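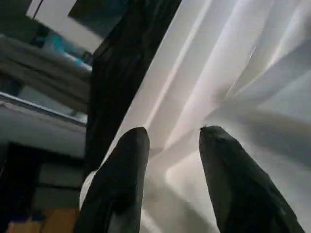

*White fabric in the main room at Hanrahan House, November*

**Progress report to the Grevero Fund**
**Project: Furnishing the family rooms, Hanrahan House, Fidberg**
**Prepared by Gordon Carrier, November 19, 2018**

Dear friends at Grevero,

I promised a short report this time and I'm afraid I've already started over twice, so please put the kettle on and bear with me. There is a good deal to tell you since July, most of it cheerful, and I would sooner give you too much than leave you wondering where your money went.

**Curtains and bedding**

When I last wrote we were still arguing (nicely) over whether to buy ready-made or have things sewn. We went with a bit of both. The heavier dark panels came ready-made from a closing-down sale in town, and the white cotton was bought by the bolt and is being hemmed here at the house. I was a bit doubtful about so much white in a place where small children come through with jam on their hands, but I've been won over. It brightens the room no end, and on a sunny afternoon it fairly glows! It also goes in a hot wash, and that settled the argument for the laundry side of things.

The hemming has gone slower than the schedule we gave you. The old sewing machine gave up in the spring cleaning muddle and the replacement took a while to find, so two of the family rooms are finished and the other two have their fabric cut but not sewn. I expect all four to be done before the families start arriving for the summer holidays. The rail in the back bedroom needs moving up a hand's width as well, as the drop was measured to the wrong side of the skirting board (my tape measure, my mistake, no one else's).

Sheets and pillowcases are further along. We have almost 100 sets counting what was already in the cupboards, though a fair few of the old ones are thin in the middle and will become dust covers or cleaning rags before the year is out.

**Household pieces**

You asked particularly about the donated goods, and I'm pleased to say the appeal did better than any of us guessed. We took in 61 pieces that were sound enough to keep. They range from a very handsome mixing bowl to a doorstop shaped like a hedgehog, and sorting them has been the most enjoyable job of the whole project, if also the untidiest. The main room still has a good deal of clutter along one side while we decide what goes where, and I'd ask any visitor from the Fund to look kindly on it.

We've tried to keep a loose colour scheme going, mostly blues and greys with white, so that things can move from room to room without looking like strays. It isn't a strict rule. If someone has given us a perfectly good orange jug, the orange jug stays. 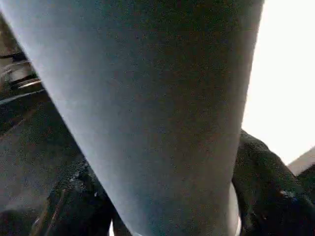
*One of the blue-grey pieces, close up, showing the speckled matte finish*

I'm very fond of that soft blue. It shifts quite a bit with the light, paler on one side and almost slate on the other, and it sits beautifully against the white. We used it as our reference when choosing paint for the hallway -- the shop mixed a tin that comes very close, a touch greener on the wall than on the card, but I've stopped noticing.

**Money**

Spending since the July report comes to $1,970. The largest share went on fabric, thread and curtain rails, then the hallway paint, then shelving for the linen cupboard. The shelving was bought through Jullska, the salvage yard on the Fidberg road, who let us return the pieces that didn't fit and were very decent about it. Receipts are in the envelope that comes with the printed copy. We remain inside the budget you approved, and I'm not asking for any change to it.

**What's left to do**

- Finish hemming for the last two rooms
- Move the rail in the back bedroom
- Label the linen shelves by bed size
- Find homes for the remaining household pieces and clear the side of the main room
- Second coat in the hallway, once the weather is kinder

I would dearly love for someone from the Fund to come and see the rooms once the curtains are all up. Give me a few days' notice and I'll make a fruit loaf, and you can tell me what you think of the hedgehog.

With warm thanks from everyone at the house,

Gordon Carrier
Hanrahan House, Fidberg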